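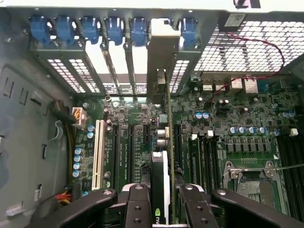 2/ Was mit dem alten Rechner tun?

Erst die Daten sichern. Bei mir waren es 812 Dateien, davon 37 doppelt. Hat einen Abend gedauert.

3/ Danach die Konten abmelden, auch Mailprogramm und Browser. Vergesse ich jedes Mal.

4/ Der Wertstoffhof nimmt Elektrogeräte bei uns kostenlos an. Im April schließt er zwei Wochen, also vorher hin.

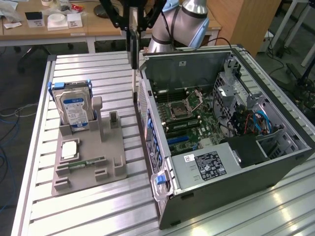

Größere Mengen bitte anmelden. Mitali Majumder hatte 12 Geräte aus dem Vereinsbüro dabei und musste noch mal wiederkommen.

5/ Netzteile und Kabel kommen dort in eine eigene Kiste.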